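The Trial Period

The arm came to us on trial, and I was the one who signed for it. Doltent was the name on the paperwork and Wodex was the name on the software, and between the two of them they had promised the shop eight weeks of picking and sorting for the price of the freight. After that we could buy it, lease it or send it home. My boss had circled the words "send it home" before the crate was even open.

I should say that I'm not a machinery person. I had run the returns bench at Jaston for most of my working life, and returns is a humble sort of trade. People send back the things they bought by mistake, or broke, or were given by an aunt, and somebody has to tip it all out and decide what it is and where it goes. It suits a person who likes handling odds and ends, and I had always liked it. So you can imagine how I felt about an arm as thick as my waist moving in beside my kettle.

The manual ran to 273 pages. I took it home and read it in bed with a cup of tea going cold, a chapter a night, the way my mother used to read the parish history. Much of it was about what the thing would do if you stood in the wrong place. There was one lovely page near the back, though, where whoever wrote it must have been tired, because it said: "Be patient in the first days. The system is learning your objects, and you are learning the system." I read that bit twice and turned out the lamp feeling a little kinder.

It was February when we started, and the shop was so cold in the mornings that I wore my coat until ten. The routine was simple enough. I put a few things in the bin, any old how, and went behind the line and pressed the green button, and the arm came over and thought about it. I know it doesn't think. The young woman on the Doltent help line told me so, very politely, on two separate calls. But you stand there with your hands in your pockets and watch it lean over a pile of bits and pieces, and tell me what other word you'd use.

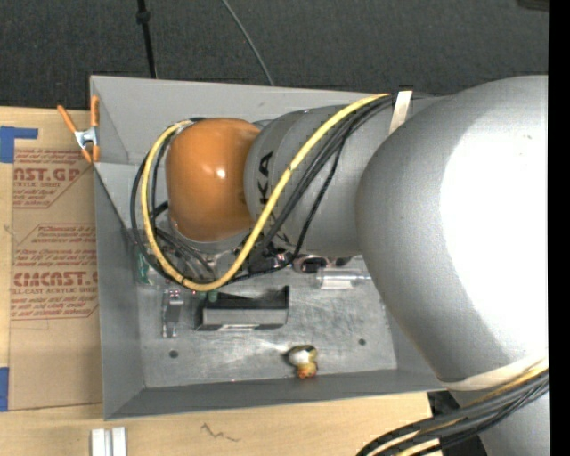
Leaning over the bin, cables and all, early in the trial.

My first week was dreadful and I may as well admit I enjoyed it. The arm went for the clear things as though they weren't there. It would come down beside a bottle, close on nothing, lift the nothing up with enormous care and carry it across to the tray. Then it would go back for more. By the Wodex screen it had managed 29 good picks in a whole morning, and I could have done that before my first biscuit. I wrote the number on the whiteboard in large figures, and my boss drew a little house beside it with smoke coming out of the chimney, to show where the arm would be going.

And then, I don't know. You spend enough time with anything. I began to notice that it did better when the things were turned a certain way, and I began, without quite deciding to, to turn them that way. Only a nudge. I told myself I was being fair to it, the way you'd put the salt within reach of a visitor. The help line woman asked how the numbers were getting on and I said they were coming up nicely, thank you, and she sounded so pleased that I went pink all by myself in an empty shop.

By the fourth week I had stopped nudging. I'd made up my mind one lunch hour that it wasn't right, that my boss would be spending real money on the strength of my thumb, and I tipped the lot in from a height and walked off behind the line and pressed the button with my eyes shut. I heard it swing. I heard the small tick it made when it closed on something, and then the long hum across to the tray, and a tap. When I looked, there was a bottle in the tray, lying on its side as neat as you please.

I said "well done" out loud. I'm not ashamed of it.

After that we got on. It took the dull things, the forty-of-the-same things, and left me the parcels with letters in them. I hadn't had time for the letters in years. People do write, you know, when they send something back. They explain about the aunt. I started answering a few, only a line or two on a Jaston card, and one man wrote back to say that he had decided to keep the lamp after all and could we please return it to him, so I wrapped it in extra paper and did.

There was a bad patch when Robles, the firm across the lane, took one on trial as well and let it be known that theirs was quicker. My boss went over to look at it and came back quiet. I went over myself on my break, carrying a tin of shortbread so as to have a reason. Theirs was quicker, I'll give them that. It had a bin full of identical boxes, all facing the front like children at assembly, and I thought of ours, head down among the oddments with its cables looped up any which way, and I felt a loyalty I can't account for. I brought half the shortbread home again.

The eight weeks ran out and Doltent gave us a bit longer, and then a bit longer than that, with the help line woman ringing every so often to ask whether we had come to a view. My boss said he was weighing it up. He had been weighing it up so long that the little house on the whiteboard had been rubbed down to a chimney by people's sleeves.

The letter he finally sent was dated June 25, 2020, and he left it on my bench unsealed, which with him is as good as asking an opinion. It said we would take the arm at the price quoted, with the service plan for 4 years, and that the returns bench would carry on as before with its present staff. He'd spelled Wodex wrong. I fixed that, and licked the envelope, and took it down to the post on my way home.

Next morning I hung up my coat and put the kettle on, then tipped out the first box and went and stood behind the line.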